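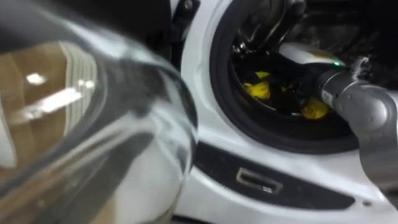

4.2 What changed for the laundry staff

When we began the work at Clirari, a residential care provider with its own laundry, we expected that most of our conversations would be about speed. The staff did ask about speed, of course, and we will come to that, but what they wanted to talk about over coffee was reaching. Anyone who has emptied a front-loading washer for a whole shift knows the movement well: one arm goes in past the rubber gasket, the hand feels about at the back for the last sock or face cloth, and the shoulder complains for the rest of the evening. It was the part of the job they were happiest to hand over, and also (to our surprise) the part they were most particular about.

Their particular concern was small items. A dark garment inside a dark drum is easily missed, and in the laundry rooms at Beton and Zastby the habit had always been to sweep the drum by feel before closing the door. Workers told us kindly but firmly that a robot which leaves one dish towel behind has saved them very little, as they must then bend down and check every load anyway. We took this to heart, and in the interviews that followed we asked about checking as a task of its own. Of the 301 comments we coded, the largest group dealt with who looks into the machine last, and whether that person can trust what was done before.

The practice room where the staff came to watch and comment was furnished more like a small apartment than like a laundry, with a bed, a bookshelf and a stacked washer and dryer (Figure 3). We are fond of this arrangement, cramped as it is. Several of the 20 participants work in residents' own rooms for part of the week, and they were quick to point out matters that a bare test bench would never have raised, such as where a basket can stand without being in the way of feet, or how far a door swings into a space where someone may be walking by.
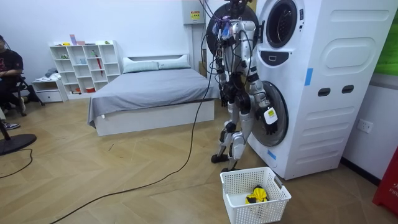
Figure 3. Humanoid robot reaching toward the lower door of the stacked washer-dryer, with the laundry basket on the floor.

The baskets deserve a paragraph, dull as they may seem. In the usual routine a worker slides the basket along with one foot while both hands are busy, and does so without thinking. Working alongside the robot, people had to decide on a place for it beforehand and leave it there, and many found this tiresome during the first sessions. By September the Beton team had settled on a fixed spot by the machine, and a few members told us they now kept to it on ordinary days as well. The Zastby team never warmed to the idea and went on moving theirs as they pleased.

We also heard some worry about hours, and it would be unfair to pass over it. Le Goff, the firm that handles staffing at both sites, had made no changes to the schedule during the study, yet the question came up in nearly every group. Older workers tended to welcome the prospect of less bending, while newer ones wondered which tasks would be left for them to learn on. We return to their answers in Section 5.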